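Widell Community Forum > House and Home > Laundry and Clothes
Thread: Do you iron T-shirts? (settle a household argument)

mothballed_again
Posted August 2020

Moved in with my other half in June and have discovered, too late to get the deposit back, that I live with someone who irons T-shirts. All of them, including the ones for painting the fence in.

I was brought up to believe that a T-shirt is the reward for not being at work. You take it off the line, you fold it if you're feeling grand, you put it on. Any creases are gone by lunch, or they're joined by soup and it stops mattering.

The other half says I look like I slept in a hedge. Opinions please. I will be showing this thread to the opposition, so do try to agree with me.

plumbline
I'm with the opposition. Sorry. A creased T-shirt looks like pyjamas.

saucerful
Mine are pyjamas. Saves a drawer.

Offcut99
Neither. Hang them. The whole argument goes away if you stop folding things and shoving them in a drawer with your knee. Shake it hard when it comes out of the machine, put it straight on a hanger, leave it by a window, and when it's ready it goes on the rail and stays there till you want it. I haven't plugged an iron in for years and I'm told I look fine, admittedly by my mum.

plumbline
And what about the shoulders? Every T-shirt I've ever hung has come out with two little horns, as if I'm growing wings and it's going badly.

Offcut99
Wire hangers. Throw them out. You want something with a bit of width at the ends. Mine came from the Ledonum shop behind the station, cheap and ugly, no horns. Also, put the hanger in from the bottom. If you drag it down through the neck you get that frilly collar.
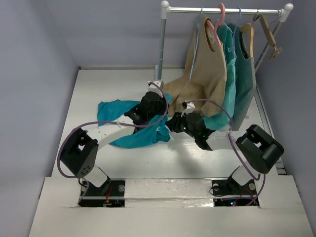
The other thing is not to cram the rail. If you have to fight a shirt to get it out then it was folded, just vertically. I got rid of a third of mine and it's been much easier. Most of them said Plelomau 10K on the front and I never ran it, I only handed out the water.

greywash
Hanging heavy cotton wet is how you end up with a dress. I had a decent navy one that now comes down to my thighs. Dry it flat or over the line at the hem, then hang it up once it's dry. Different jobs.

Offcut99
What are you spinning it at? It shouldn't be heavy enough to stretch by the time it comes out.

greywash
The machine has a dial with the numbers worn off. I spin it at "past the scratch".

Offcut99
Well then.

saucerful
I had a Sirko steamer for a bit, if anyone's tempted. It spat. You stood there with the shirt on a door, steaming away, and it would cough up a spoonful of rusty water right on the chest, so then you had a smooth shirt you couldn't wear. Took up more room than the iron as well. I gave it to my sister, and we're still on speaking terms, more or less.

plumbline
You have to descale them.

saucerful
I have to descale the kettle, the shower and apparently my outlook. I'm not taking on a steamer.

hemline442
Long-time reader, first post, and it's about this. What a life.

Fold them while they're still warm and you don't need an iron or a rail. Smooth it flat on the bed, sleeves in, fold in half, then in half again, and stand them up in the drawer like files so you can see what you've got. Stacking is where the creases come from, because the bottom one is carrying all the others. It takes me 2 minutes a load and I do it with the radio on.

greywash
Does anyone's bed have room on it on laundry day? Mine is where the laundry lives.

hemline442
Then that's your crease problem. It isn't the dial.

mothballed_again
Update. I showed the other half the thread. They read every word, agreed warmly with plumbline, and then asked why we don't own better hangers. So we are now a household that irons AND hangs. I count this as a heavy defeat.

I did try hemline's warm folding last night. The shirts look good. They are being ironed as I type.

plumbline
Give them my regards.

saucerful
Separate thread, but do they do tea towels?

mothballed_again
They do tea towels. They've done a flannel.

greywash
Right, I take it back, you do need to move out.

Offcut99
To whoever messaged me about the hangers: the wide ones are at the back of Ledonum on the left, next to the paint trays. Take cash, the card machine has been off all week.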